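Rudum 12 Adjustable Task Lamp: Three Months on a Work Table

The Rudum 12 is a clamp-mounted LED task lamp with a two-section arm, a bar-shaped head and a separate inline dimmer. Rudum sells it in one finish, matte gray, and in two base options: a table clamp or a weighted foot. I bought the clamp version for 214 dollars from Stanciu, which was the only dealer I found with both bases in stock. It replaced an Irkomero swing-arm lamp that had served for several years and whose lower joint would no longer hold.

What I wanted was even light over a wide area. Most of my bench work is paper pattern drafting and small assembly, and the Irkomero put a hot spot in the middle of the table and left the corners to the ceiling fixture. The Rudum head is long and the diodes sit behind a frosted strip, so on paper it should do better.

Assembly

The box holds the arm, head, clamp, dimmer, power brick and a hex key. The arm comes preassembled. You drop its pin into the clamp, tighten one set screw, slide the head onto the upper fork and connect a barrel plug. The instruction sheet shows the set screw on the wrong side of the clamp, but there is only one hole it fits.

The clamp jaws are padded on the top face only. The lower pad is bare metal with a swivel disk, and it left a ring in the underside of my table within a week. A scrap of cork fixed that. Throat depth is enough for an ordinary tabletop but will not get past a deep apron, so check underneath before ordering.

Light output and evenness
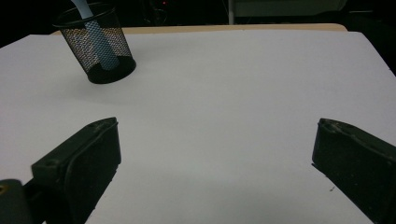
I took readings with a Lernano handheld meter, head parallel to the table, dimmer at maximum, ceiling light off and blinds closed. Directly under the center of the head the meter gave 1153 lux. At the corner of my drafting area it gave 283 lux. That is a ratio of just over four to one, which sounds poor until you compare it with a single-bulb lamp at the same height. The Irkomero was much worse at the corner and I stopped bothering to write it down.

Raising the head narrows the gap and costs you brightness at the center. For drafting I keep it near the top of its travel. For close assembly I bring it down and accept the falloff.

Shadows are soft on the long axis and sharper on the short one. If the head runs left to right in front of you, a ruler laid in the same direction throws almost no visible line. Turn the ruler ninety degrees and there is a faint double edge. People who cut along a straightedge should set the head up accordingly.

Color is adjustable in five steps. The coolest is bluish and I don't use it. The middle step is the one I would call neutral, and colored threads and card stock look the same under it as they do near a window on an overcast afternoon. I have no instrument for color rendering, so that is a judgment by eye.

Dimmer

The dimmer is a flat puck on the cord with a touch ring. It works, though it is the weakest part of the lamp. The ring responds to a sleeve as readily as a finger, and the last setting is forgotten whenever the brick loses power. Anyone running the lamp from a switched outlet strip will get full brightness on the warmest step every morning. An ordinary knob would have been cheaper and better.

At the lowest levels there is no flicker I can see. A phone camera shows slow banding below the first third of the range and none above it.

Arm and joints
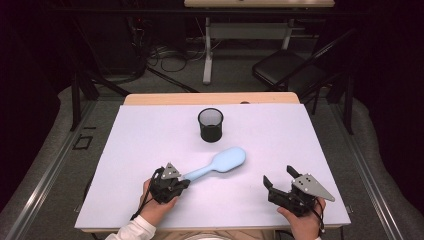
The three joints are friction type with no springs. Each has a thumb nut that also accepts the hex key. Out of the box the elbow was too loose and the head sank a little overnight. One quarter turn cured it, and it has held position since February without further attention.

Travel is good from side to side and limited front to back. With the clamp at the rear edge of a deep table, the head reaches the middle and not much beyond. Mounting it on the left edge gave me better coverage, at the cost of an arm that crosses the line of sight when I stand. The weighted foot would avoid this, but it takes up table space and a friend who has one reports that it creeps on smooth surfaces.

The head rotates on its long axis through a little less than a half turn. It does not tilt independently at the fork, so to angle it you have to move the upper arm as well. This takes some practice. I now leave the head flat and move only the elbow.

Heat and noise

The top of the head gets warm after an hour and stays there. The underside is cooler. The power brick is silent on the upper half of the dimmer range and gives a thin whine on the lower half, audible in a quiet room at arm's length. Putting it on the floor was enough for me.

Glare

From a seated position the frosted strip is not visible if the head is level and below eye height. Standing, it is hidden completely by the housing. On glossy stock there is a long bright reflection that moves with you, and the only remedy is to shift the head off to one side. Plain matte paper gives no trouble.

Compared with the alternatives

The Irkomero costs less, has a spring arm that is easier to move with one hand, and takes a standard bulb. When the diodes in the Rudum fail, the head has to be replaced as a unit. Stanciu lists the head as a spare part but had none on hand when I asked — delivery was quoted in weeks.

For reading or a keyboard the extra width of the Rudum is wasted money. For drafting, cutting and sorting on a large flat surface it is the better lamp, and I have kept it. I would buy the clamp version again and put the dimmer somewhere my sleeve can't reach.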